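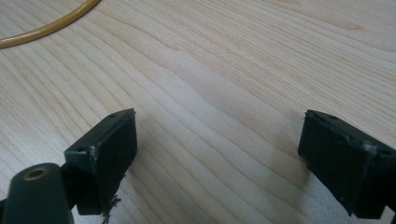
Assessors in the first round were asked to grade each table top under two headings, figure and sheen, and to do so before any instrument reading was taken. Figure was recorded on a simple scheme with three classes: straight, mixed and cathedral. The mixed class was intended for tops on which no single pattern dominated, but in practice it became a refuge for any surface that changed character from one part to another. A pale top of the kind shown in Figure 2 illustrates the difficulty. The grain forms a broad, wavy cathedral figure in the middle and then becomes tighter and more closely spaced towards the upper right, so that an assessor who attends to one area will grade it differently from an assessor who attends to the other. The instructions were therefore changed to require a grade for the centre of the area under assessment, with any departure from it entered separately as a note.

Sheen was harder to settle. The satin class covers everything between a surface that gives a recognisable reflection of a lamp and one that gives no reflection at all, and most of the tops in daily use fell within it. Under diffuse room light a satin surface brightens gently in one part and looks greyer in another, and the change is easily mistaken for a worn patch. The same is visible in Figure 2, where the lightest area is towards the top and the dullest towards the bottom centre, in shadow. Four of the assessors reported wear on test tops which had been finished only days before and had never been put to use. When the same tops were turned end for end, the reported wear stayed on the window side of the room.

3.3 Treatment of disagreements

A total of 381 gradings were collected over the first round. Where two assessors differed on figure, the top was returned to both of them without comment and graded again after an interval. Where they differed on sheen, the top was moved to a second position, turned, and graded from both long sides. A grade was accepted only if it held in both positions. Tops that failed this test were kept in the study but left out of the comparison of finishes in Section 4.

The Odport tops gave the least trouble. They had been cut from boards with straight grain along most of their length, and the finish had been applied in a single session by one person. The Bhardwaj tops were made up from narrower boards, which meant that a single top could carry two or more kinds of figure side by side. Assessors tended to grade these by the board nearest to them. Védís Dalsgaard, who trained both groups of assessors, suggested that the joints between boards should be treated as boundaries and each board graded alone. This was tried on the Volstead tops in February and abandoned, as the time needed for a single table became too long for the method to be of use in a working room.

Objects left lying on the surface were not removed unless they covered the area to be graded. Cables, mats and small tools are part of the ordinary condition of a work table, and clearing them would have made the gradings less like those made in normal use. A thin cable lying directly on the surface, with the soft shadow along its lower side, had no effect on the figure grade in any of the repeat trials. Larger objects did affect sheen - a dark box near the centre made the surrounding wood look glossier to most assessors - and these were noted on the sheet.

3.4 Preparation of the surfaces

Apart from the table tops already in use, a set of test tops was prepared with the Drisent satin finish. Each was sanded by hand along the grain, first with 200 grit paper and then with 300 grit, and wiped with a dry cloth between the two. No filler or stain was applied. The finish was laid on in two coats with a foam pad and the tops were stored flat, face up, until the second coat had hardened throughout.

One departure from the plan should be recorded. On the first batch the second coat was applied across the grain at the ends, where the pad had been turned, and the cross strokes remained visible at a low angle. The batch was graded for figure only. Later batches were finished on a longer bench, so that the pad could be carried past the end of the board before it was lifted - a small change, but no cross strokes were found afterwards.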